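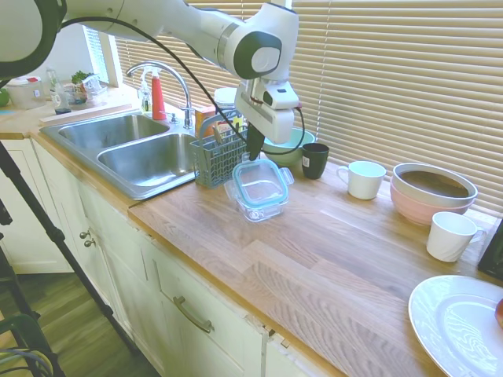 Glass food storage container on a butcher-block counter, near a double stainless steel sink.

Stollow Website Builder Review: Good Bones, Slow Editor

By Baoshan Xiao

Print this page | E-mail this page

4 min read

I build websites for small practices and shops, mostly one-person businesses. Last May a client asked me to rebuild her site in Stollow, because she wanted to be able to change it herself later. I had never used it. I have now finished two sites in it and have a fair idea of what it does well.

The first site was for a bookkeeper. Six pages, a contact form and a booking link. The second was for a small dog grooming shop called Fundatcombe, which needed a price list, a gallery and a page of directions. Neither one is complicated, and I think that is the kind of work Stollow is meant for.

Setup

You start by picking a layout, then a color set, then a pair of fonts. The layouts are plain, with plenty of white space and none of the full-screen video headers that small businesses never have footage for. I used the one called Luo for the bookkeeper. It puts the name at the left, the menu at the right and a single column of text underneath. I changed the colors to a dark green and a cream and left most of the rest alone.

You can enter your own color values, but the box for it is hidden under a second menu. Fonts are more limited. You can't upload your own, so if a client already has a brand font you will need to find something close in the list. The bookkeeper didn't mind. The groomer did, and we ended up using her lettering as a picture in the header.

The editor

Text editing is simple. You click on a paragraph and type. Headings, links and lists all work the way you would expect, and pasting from a word processor doesn't bring in strange formatting.

Moving things is slower. Each time you drag a block to a new spot the page redraws, and on a long page there is a noticeable wait. On the groomer's price list I gave up dragging and used the small up and down arrows at the side of each block. They are quicker once you know they are there.

The phone view is edited separately, which I like. You can hide a block on phones or change its order without touching the desktop page. The bookkeeper's contact details sit at the bottom on a computer and at the top on a phone.
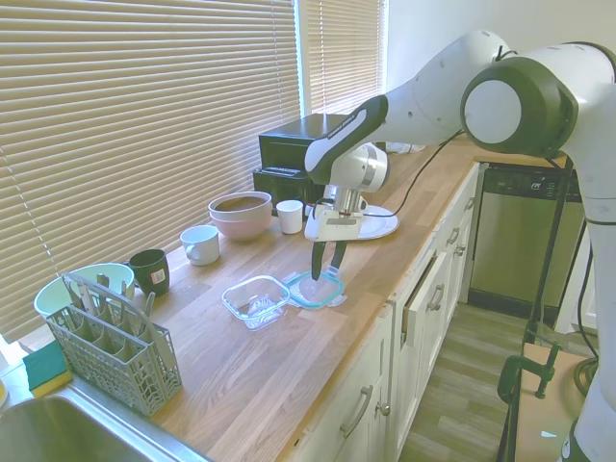
There is an undo button, but it only covers the current session. If you close the tab and come back, you can return to the last published version and nothing in between. I now publish more often than I used to, with the page set to hidden.

Forms and search settings

The contact form took a few minutes. Messages go to an e-mail address and are also kept in the account. Spam filtering is on by default. You can't add a file upload field on the basic plan, and the bookkeeper had hoped for one.

Page titles and descriptions have their own panel, with a preview. Redirects from old addresses have to be entered one at a time. I had 868 of them on an older job in Borora, where I could load a spreadsheet, and I wouldn't want to do that job in Stollow.

Handing it over

This was the reason for using it, so I paid attention here. I gave the bookkeeper an editor login, which lets her change text and pictures but not the layout. She changed her hours and added a short notice on her own the same evening. The groomer called me once, about cropping pictures for the gallery. The crop tool always starts with a square and you have to unlock it first.

Compared with Borora

Borora has more layouts and a faster editor, and I still use it for anything with a shop attached. Its client logins are harder to limit, though. I have had a client delete a menu by accident. For a site with fewer than 300 visitors a month and an owner who wants to do her own updates, I would pick Stollow.

I'm keeping my account and will use it for the next small site. If they add bulk redirects I'll take another look at it for larger ones - for now I would leave those where they are.

Print this page | E-mail this page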